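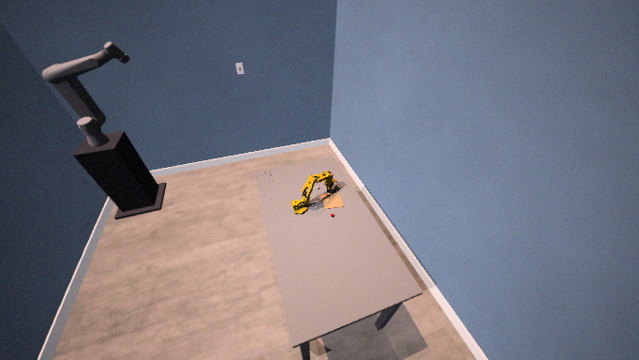 Pintura mate en interiores: nuevas pautas de aplicación

El equipo técnico de Restetti ha revisado la ficha de la gama Riment, con fecha 2021-04-24. Los cambios afectan a la preparación del soporte y a los tiempos de repintado en colores oscuros.

En azules profundos y otros tonos saturados, la dilución de la primera mano no debe superar lo indicado en el envase. Un exceso de agua reduce el poder cubriente y deja aguadas visibles con luz rasante. Se recomienda imprimación tintada en gris medio – no blanca – cuando el tono final sea oscuro.

La superficie se lija con grano 120 y se aspira. Las placas de enchufes e interruptores se desmontan con la corriente cortada; no se admite recortar a pincel alrededor de ellas, por el cerco que queda al sustituirlas.

El ensayo de frote en húmedo se ha repetido en el laboratorio de Twal sobre 44 probetas, todas con 90 micras de película húmeda. Los resultados completos figuran en el informe 798, que puede solicitarse a Anil Mathew.

El color Flamwood pasa a fabricarse solo bajo pedido. Las existencias en envase pequeño se servirán hasta agotarse, y los pedidos de abril ya confirmados mantienen precio y plazo.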